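2024-03-08

Motby workshop group shows its home-fitted humanoid

The Pranura build group in Motby has reached the household stage of its humanoid project, Bresidow. The group has 14 members and has worked on the machine since November. Current work is on handling a mop pad and keeping cables clear of the feet. An open evening is planned at the Sârbu workshop, with 60 places.

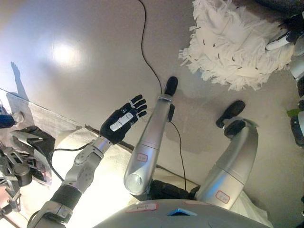
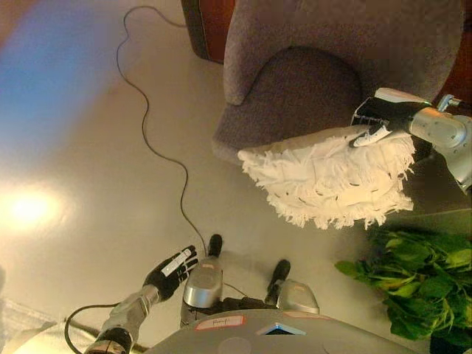
Bresidow with the fringed mop pad, both views looking down at its feet.

Comments (2)

Is the open evening free? I could bring my two lads.

What do the cables carry, power or data or both?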